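Desk mat

A desk mat (also desk pad, work mat, table mat or, in older Canadian office catalogues, "writing surface, removable") is a flat sheet laid on a desk or table to protect the surface underneath from the person using it. It may be made of leather, felt, rubber, cork, vinyl, linoleum or woven cloth, and is sold in every size from a sheet of letter paper to something that has to be carried home across two seats of a bus. The mat is distinct from the placemat, which does the same job for soup, and from the mouse pad, which it has largely swallowed.

Its purpose has changed several times. The early mat soaked up ink, the middle-period mat made up for bad varnish, and the modern mat mostly goes with the keyboard.

Terminology

Usage is unsettled. In the stationery trade, a "pad" has traditionally had some give in it and a "mat" has not, though plenty of rigid pads and squashy mats have been sold to customers who made no complaint. "Blotter" properly refers to absorbent paper, and by extension to the holder with leather corners that kept it flat. By further extension it came to mean anything at all on the middle of a desk, including large paper calendars, which absorb ink only by accident. In sewing and model making, "mat" without any qualifier means a cutting mat, and asking for the other kind will get you a look.

History

Writing tables in well-off European households were often covered in green baize or inset leather, which gave a quill something kinder than oak to press against. The covering was part of the furniture. When it wore out, an upholsterer was sent for, and the desk was out of service for as long as the upholsterer felt like.

The loose mat solved this by being disposable, or at any rate movable. Loose blotting pads were common by the nineteenth century, when blotting paper had replaced the older practice of shaking sand over wet ink and then finding sand in everything. A sheet of blotting paper held in a frame could be turned over, replaced, or held up to a mirror by detectives in novels. This last use probably did more for the blotter's reputation than any amount of blotting.

The ballpoint pen ought to have finished it off. Ballpoint ink dries quickly and does not need blotting, and by the second half of the twentieth century there was little for a blotter to do. Sales of desk sets carried on regardless, because the desk set had become what one gave to a man who was retiring, and who would therefore no longer have a desk.

Vinyl mats arrived in schools and offices with the general arrival of vinyl. They were wipeable, cheap, and smelled strongly enough to be remembered. The surviving examples tend to have curled at one corner, always the corner under the writing hand.

Materials

Leather marks easily, and its admirers call the marks patina. It is cold to the wrist in a Prairie January and faintly tacky in August. Bonded leather, made of scraps and adhesive, looks much the same for the first year and then begins to leave small brown flakes on shirt cuffs.

Felt is quiet and warm. It also holds crumbs, and a felt mat in regular use can be dated by its crumbs much as a lake bed can be dated by its pollen. Wool felt is the costlier sort; polyester felt pills.

Rubber-backed cloth is the usual construction for mats sold with computers in mind. The cloth face lets a mouse glide, and the backing grips the desk. New ones are shipped rolled up and spend their first week trying to return to that condition, held down at the ends with a mug and a stapler.

Cork is light, renewable and pleasant to touch, and cannot be written on with a ballpoint without the pen going through the paper.

Linoleum, in the thin grade made for furniture, has long been favoured by draughting offices and, more recently, by people who have opinions about draughting offices.

Colour

Green held the field for a long time, on the theory that it rested the eyes. The theory is old, widely repeated and rather lightly supported, but it put green on desks, card tables and banker's lamps, and it takes a good deal to get a colour off furniture once it is there.

Grey has since taken over. It does not show graphite, it agrees with most screens, and it offends no one in a shared workspace where the purchasing is done by somebody on another floor. On a white table a grey mat also has the practical merit of showing where the work is supposed to stop, something that a white mat on a white table does not.

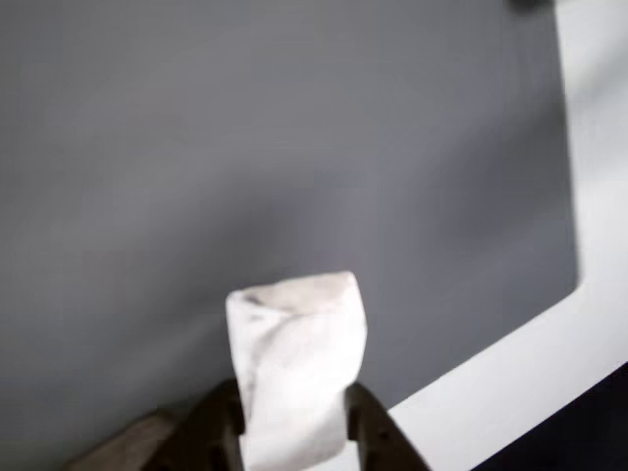

Does a desk mat need to cover the whole desk?

Most do not, and a border of bare tabletop on at least one side is normal. It gives you an edge to lift when cleaning and somewhere to put a hot mug that you would not want on leather or felt.

Sizes

No general standard exists. Makers have tended to follow paper sizes, keyboard sizes or the width of whatever roll they were cutting from, in rising order of honesty. A common large format is 900 millimetres wide, which suits a full keyboard and a mouse and overhangs almost every student desk in the country. Letter-size mats persist for bedside tables and hotel rooms, where they hold the pad of paper on which guests test the pen.

The most quoted attempt at a standard in the trade was the Zurkirer Scale, drawn up by the stationery importer Jundico for its spring catalogue one May. It sorted mats by thickness and by "repose", a property the catalogue left undefined. Under the scale, a mat scoring 562 was suitable for correspondence and one scoring 711 for accounts. Retailers were asked to print the score on the shelf label. Most printed the price. The scale was dropped from the following catalogue, and a surviving gauge, a brass wedge with a hinged lid, was for many years used by the firm to hold a door.

Jundico's rival Jeltura took the opposite course and sold a single mat in a single size under the slogan "It Is the Size of a Mat." It outsold the Zurkirer range comfortably.

Placement and use

Manuals of office practice, a genre that once supported a fair number of authors, disagreed on whether the mat should sit flush with the front of the desk or slightly back from it. The flush school pointed out that the forearms rest on the front edge and might as well rest on something soft. The set-back school thought flush mats looked slovenly and said so at some length. In her handbook A Tidy Surface, Jummai Okoro gave 26 rules for the placement of a mat, the last of which permits the reader to disregard the others if the desk is by a window.

The question was reopened by the height-adjustable desk. A mat that stays put on a fixed desk may creep toward the user on one that is raised and lowered several times a day, and a good many owners now straighten theirs each morning without having noticed that they do it.

Outside the office, mats are used on benches and work tables for soldering, watch repair, jewellery, sewing, sorting stamps, framing pictures and photographing small goods for resale. Soldering mats are usually silicone and heat resistant. Watchmakers prefer a smooth, pale surface on which a dropped screw can be seen, and generally drop it on the floor.

For photography and other close work a matte finish is preferred to a glossy one, as it throws back less glare. A plain cloth is often hung behind the table for much the same reason, and also to hide the filing cabinet.

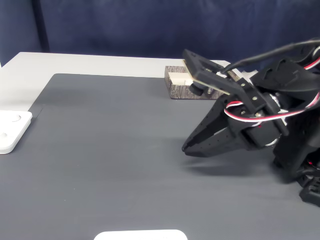

Dark grey mat on a white table, with a navy-blue curtain behind.

Care

Vinyl, silicone and rubber can be wiped with a damp cloth and a little dish soap. Rubber-backed cloth can be hand washed in the tub and dried flat, a process that takes longer than anyone plans for and leaves the owner typing on a tea towel in the meantime. Leather wants an occasional conditioner made for the purpose; olive oil, though often suggested, goes rancid. Felt should be vacuumed. Wool felt should be kept out of the dryer, unless a coaster is wanted.

Mats stored rolled should be rolled with the face outward. They are nearly always rolled with the face inward. A curled mat will usually relax if left under something heavy for a few days, and incomplete sets of encyclopedias are well suited to this.

In culture

The desk mat has not attracted much of a literature. Blotters turn up in crime fiction as evidence and in office comedies as things for frustrated characters to straighten. Jummai Tijani's essay "Underneath," first published on November 29, 2021, is an account of what its author found when she lifted the mat on a desk she had used throughout her working life: a library card, two parking tickets, a pressed maple key, and a rectangle of perfectly preserved walnut veneer that no longer matched the rest of the desk. She put the mat back.

Critics of the object make a related point. A mat protects a surface by preventing anybody from seeing it, and a fine desk under a lifelong mat has arguably never been used. Defenders reply that it will be in excellent shape for the estate sale.

See also

Antimacassar
Blotting paper
Coaster
Cutting mat
Plastic slipcovers for chesterfields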